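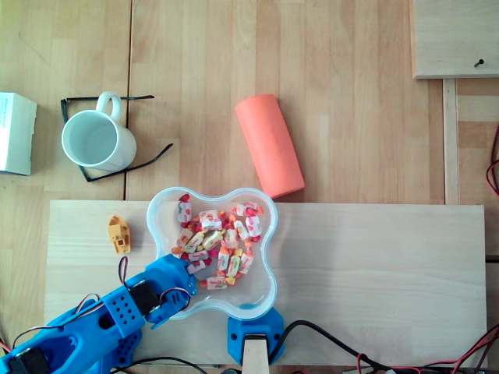
Havton Comp Decisions -- README

Workers' compensation appeal decisions, coded by hand. One row per decision. Covers the issues that get fought over most: was the injury work related, was it reported in time, is the worker at maximum improvement, who pays for the second surgery.

Last edit 17th April. Version 2. If you have version 1, throw it out, the outcome column was flipped for employer appeals.

What is in here

decisions.csv -- main table, 122 rows
issues.csv -- one row per issue per decision, so longer than the main table
codebook.txt -- what each value means
notes/ -- coder notes, messy, not needed to use the data
tunell.py -- the script that joins the two tables and checks for orphans

No full opinions in the repo. Get them from the board that issued them, the docket column has what you need for that. Don't ask us for PDFs please, we don't keep them.

Where it came from

Published decisions only. Pulled by hand from public reading rooms and then trimmed. We started with a bigger pile and dropped anything that was only about attorney fees, anything settled before a ruling, and anything where the order was one line long with no reasoning. Those one-liners matter if you want to know how often claims fail overall. They are not here, so don't use this set for that.

Names of workers are gone. Employer names are gone too and replaced with an industry group. Job titles kept only where common enough (driver, nurse aide, line cook). Rare ones are set to "other".

Main columns

docket -- as printed on the decision
year -- year of the ruling, not the injury
appellant -- worker, employer, insurer, fund
body_part -- first one listed in the claim. yes this loses information, see below
condition -- injury, disease, psych, mixed
issue_main -- the coder's call on what the decision turned on
outcome -- affirmed, reversed, sent back, split
benefit -- medical, wage loss, permanent, death
dissent -- y/n, blank if decided by one judge

Blank means not stated in the decision. It does not mean no. Had to say this more than once.

How it was coded

Two passes. First pass on everything, second pass on a sample of 40 with the first answers hidden. Outcome matched nearly every time. issue_main did not, and where the passes disagreed we talked it over and wrote down a final value. The old values are in notes/ if you care about that sort of thing.

Coding happens at one long table, on paper sheets first and then typed in. Slow but it catches more. The aim is 100 sheets between full checks, and a lot of the arguments get settled over the candy, a clear bowl of wrapped ones on a pale board, white wrappers with red on them.
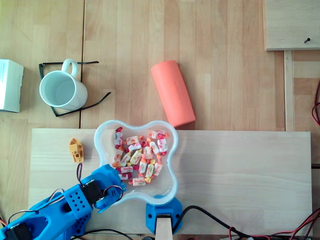
The condition column is the one most likely to trip you up. "psych" means the claim was for a mental condition alone, "mixed" means it came with a physical injury in the same claim, and a later add-on claim is coded by whatever the add-on was. Think of the candies in the clear bowl, lying every which way and a few on top of each other near the bottom -- claims overlap like that as well, and a knee claim with a back claim sitting on it is still one row in decisions.csv. It is more than one row in issues.csv. Count there if you want conditions, count in the main table if you want decisions.

Known problems

- body_part takes the first one listed. Shoulder and neck claims get undercounted becuase the form usually puts them after back.
- Split outcomes are coarse. Worker wins medical, loses wage loss, that is "split" with no more detail in the main table. Use issues.csv.
- Occupational disease rows are thin. Hearing loss is most of them.
- A few decisions were later appealed to a court. We did not follow them up. Check before you cite.
- The Cliten batch was typed in with two digit years. Fixed by script, spot checked, looks fine.
- Insurer and self-insured employer are seperate values in the codebook but early sheets mixed them up.

Please don't

Use it to guess how a live claim will go. Too small, not a random sample, and published decisions run odd. Not legal advice either. If you have a claim, talk to a lawyer or your state's board, and watch the filing deadline first.

Running the check

Python 3, no extra packages. Run tunell.py from the top folder. Prints nothing if all is well. If it prints docket numbers, those are rows in issues.csv with no parent, and you probably opened the csv in a spreadsheet and it ate the leading zeros. Import the docket column as text.

Reuse

Free for research and teaching. Say where you got it and which version. If you fix a row, send the docket, the column, old value, new value, and the page you relied on.

To do

- split body_part into its own table
- redo the Xiong subset with the new issue list
- add hearing date where given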